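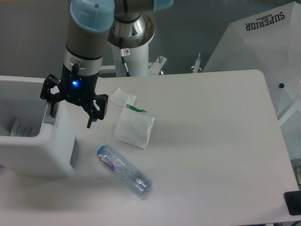 Careers > Open positions > Operations

Table Clearing and Sorting Assistant (part-time, fixed term)

Posted in September by Ankica Matić

Prultmont runs a sorting room in Tendton where small used items are cleared from work tables and placed in bins by material. We are filling 2 part-time positions for the fall term. The positions report to Marek Jurčo, room supervisor.

Scope of work

Each shift consists of timed clearing rounds. At the start of a round, a white table is set with a small number of everyday items: plastic water bottles, paper packets, napkins, printed cards. The assistant clears the table into the bins and records the result on the round sheet. A shift contains up to 42 rounds, with a break at the midpoint.

Duties:
- Set out items according to the layout card for the round. Bottles are laid on their sides with the cap on unless the card states otherwise.
- Sort cleared items into paper, plastic and mixed. A napkin overlapping a packet is treated as a separate item.
- Empty the bins between rounds. Check the bottom of each bin for flat paper and cards, which are easily missed against white plastic.
- Replace packets that are torn or too creased to lie flat.
- Wipe the tabletop at the end of the shift and return unused stock to the shelf.
- Enter round sheets in Lultirov before leaving. Training on the software is provided.

Requirements:
- Able to stand for 30 minutes at a time and reach across a full-size table
- Able to read small print on labels and packets
- Legible handwriting
- Consistent attendance for the whole term

Experience in recycling, packing or stockroom work is useful but not required. Applicants with a paper dust sensitivity should mention it when applying. Masks and gloves are supplied.

Hours and conditions

Shifts start at 8:30 a.m. or 1:00 p.m. and last four hours. Assistants choose one start time and keep it for the term. Closed shoes are required. Food and personal drinks stay in the break area and must not be placed on the work tables.

How to apply

Send a one-page résumé and your preferred start time to Hoi-yan Mak, Operations, Prultmont. A cover letter is not needed. Selected applicants will be invited to a paid trial shift with Kwame Zakaria. We received over 50 applications for the last round of hiring, and replies may take two weeks.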